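Fumatmont Support Desk
Ticket 911 – Teleop demo playback drops the last part of the pour
Product: Jadar recorder
Site: Braririne, kitchen bench
Priority: normal
Status: waiting on customer

Reported by Rostam Shahbazi, Tuesday, 9:40 am

We record a pouring task by remote control. The operator drives the arm with the hand controller, picks up a water bottle, pours into a measuring pitcher and sets the bottle back on the counter. Recording looks fine while it runs. When we load the episode for review, the wrist view stops before the bottle is put down. The joint data goes on to the end.

Episodes 38 and 39 both do it. Episode 30 plays through. Same operator, same task, same arm.

What I have tried so far:
Restarted the recorder. No change.
Swapped the USB cable on the wrist camera. No change.
Recorded a short pick and place without the pour. Plays back complete.
Copied episode 39 to a second PC and opened it there. Stops at the same point.

Reply from support, Tuesday, 11:15 am

Thanks for the cable test, that saves a step. Two questions. Which exposure setting is the wrist camera on, auto or fixed? And does the operator pause the recording at any time during the pour? A pause button press on the hand controller gets written to the joint log but in older builds it closes the video file.

Please also send one still from the fixed camera and a few from the wrist, any episode.

Rostam Shahbazi, 1:05 pm

Exposure is auto. The operator says no pause, but the pause button is under the thumb on our controller and it would be easy to brush it when turning the wrist for the pour. I had not thought of that. The log for 39 does have a line reading "hold" shortly after the pour starts. There is one in 38 too. I can't find one in 30.

We are on the build that came with the Arabzadeh controller and have not updated it.

Reply from support, 2:20 pm

That matches the old fault. The "hold" line is the button. Please do the following in this order:

1. Back up the episodes folder.
2. In Jadar, open Settings, Input, and unmap the pause button.
3. Restart the recorder. The mapping is only read at startup.
4. Record three pours at normal speed and one slow one.
5. Open each in review and check that video length and joint log length agree.

Do not trim 38 and 39 to make the lengths match. If you train on them as they are, the loader will repeat the last wrist image to fill the gap, so move them out of the training set for now.

Separate from the fault: set exposure to fixed while you are in there. Clear plastic close to the lens under bright light will push auto exposure around, and the demos are easier to compare if it stays put.

Rostam Shahbazi, 4:50 pm

Button unmapped, recorder restarted. Three normal pours recorded and all three lengths agree. The slow one is not done yet – the operator had to leave. 38 and 39 are moved out. Exposure is still on auto, I will change it before the slow pour. Stills attached. 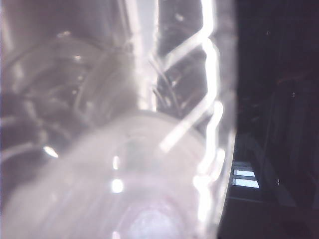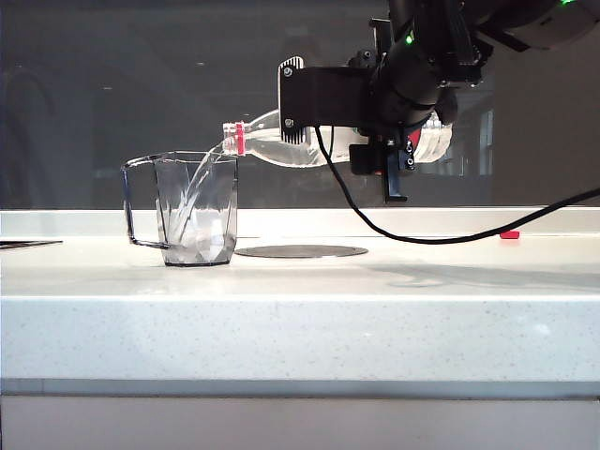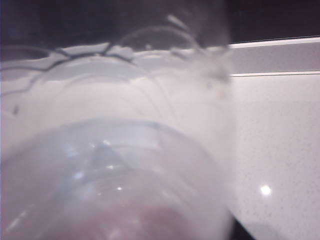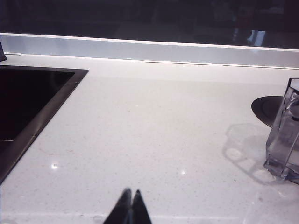

Ticket notes written up by Pirjo Sjöberg, Fumatmont Support

Stills received. The second attachment is the fixed camera, the other three are from the wrist. Nothing in them changes the advice on the pause button. The first one is badly washed out on the plastic, so please go ahead with fixed exposure and set it with the pitcher close to the lens.

Open items: slow pour, and the length check on it. Send the log for that episode even if it plays back complete. If there is no "hold" line and the lengths agree, I will close this and add the button mapping to the setup page for the Arabzadeh controller.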